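Session 7 handout – Attention, focus and the wandering mind

Okay, so last time we ran out of clock right as I was getting to the good part, and a bunch of you stood in the doorway asking about the reading journal. I'll get to that at the end. First let me finish the thing about switching.

You'll remember the exercise: write the alphabet, then write the numbers one to twenty-six, then do it again alternating (A, 1, B, 2 and so on). Everybody groaned during the alternating round, and everybody was slower. The letters hadn't gotten any harder! What you were feeling is what the textbook calls switch cost. Each time you move from one set of rules to another, your brain has to put down the first set and pick up the second, and there's a little gap while that happens. One gap is nothing. A whole afternoon of them is the reason you can sit at a desk for four hours and come away with a paragraph and a headache.

Please write this next bit down, it comes up on the midterm. There are two parts to the cost. The first part shrinks if you know the switch is coming and have a moment to get ready. The second part hangs around no matter how much warning you get, and that's the residual cost. People mix these up every semester. If the question says "even with a long preparation time," it's asking about the residual one.

Now, mind-wandering. I want to be fair to it, and the pop psychology shelf usually isn't. When I first taught this course I treated a drifting mind as a leak to be plugged, and I had a whole slide about it (the slide had a bucket on it, I was very proud of the bucket). I've softened a lot. Some drifting is your mind going off to work on a problem you care about, and some of it is plain boredom, and from the inside they can feel almost the same. The difference I'd like you to look for is whether you meant to do it. Deliberate drifting on a walk is one animal. Finding out you've read page 135 three times and can't say what's on it is another.

Working memory comes in right about here. Think of it as the small amount of stuff you can hold and use at the same moment. If you're holding a phone number, a worry about rent and the first half of a sentence, there isn't much room left for the second half of the sentence. This is why I keep nagging you to write the worry down. Putting it on paper doesn't solve it, but you can stop rehearsing it for a while, and that frees up space you can feel. Try it before the next quiz. Two minutes, scrap paper, whatever is buzzing around in there, then turn the sheet over.

A quick word on practice, too. When a skill is new, every piece of it needs attention. Think about tying a knot from a diagram, or your first week of driving, when the radio had to be off and your passenger had to hush. Later on the pieces join up and run without much watching, and you can drive and argue about pizza. We call that automaticity. The catch (there's always one) is that a skill that runs by itself is hard to step into halfway through. Ask a good typist where the letter N is and watch their fingers twitch before they can tell you.

Hands at work over the board, three views

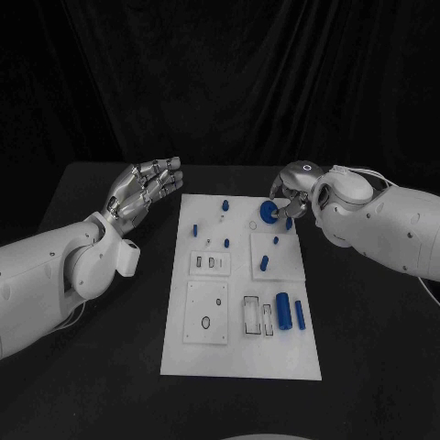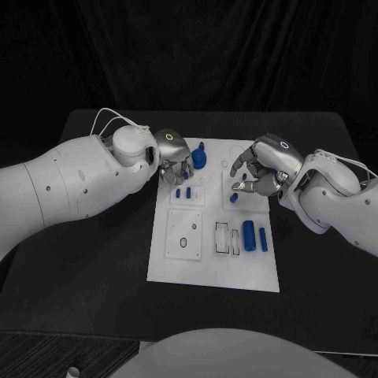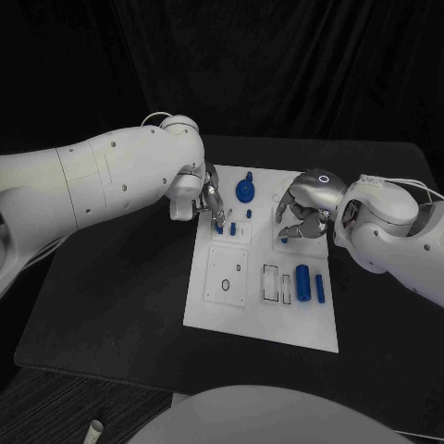
So for Starik, the little app some of you have been using for your focus logs: fine by me, and so is a paper notebook. Trilum works too, if you already have it on your phone. What I don't want is anybody spending the week picking an app. That's a very comfortable way of avoiding the log, and I say this as a person who once spent a whole October weekend color-coding a planner I never opened again.

What goes in the log:

The time you started and the time you stopped.
What you meant to work on, in one line.
Each time you noticed you'd left the task, a tick mark. Just a tick, no essay about your feelings.
One sentence at the end on what pulled you away most.

Do five sessions. They can be short. Twenty minutes is plenty, and I'd much rather read five short ones than one heroic Sunday marathon. If your tick marks go up over the week, don't panic and don't fudge them. Very often that means you're getting better at noticing, and noticing is the skill we're after. I'm grading whether you did it and whether you thought about it. A log full of distractions can get full marks and a spotless one will make me suspicious.

Reading for next time: the chapter on sustained attention, pages 481 to 579. Yes, I know. A good chunk of that is figures and end-of-chapter review, and you can skip the section on vigilance in radar operators if you're short on time, although it's my favorite part of the book and I'll probably talk about it anyway.

The reading journal! Same deal as before, one page, by hand or typed. Pick one claim from the chapter that you don't quite believe and tell me what it would take to change your mind. "I found this interesting" is not a journal entry. Several of you turned in very nice summaries last time, and they were nice, but I've read the book. Argue with it a little.

Journals are due 9th October through the course page. If the upload gives you trouble, email me the file before midnight and I'll count it as on time. Office hours are moving to the Chiba room on the second floor for the rest of the month, same times, and there's a kettle in there, so bring a mug.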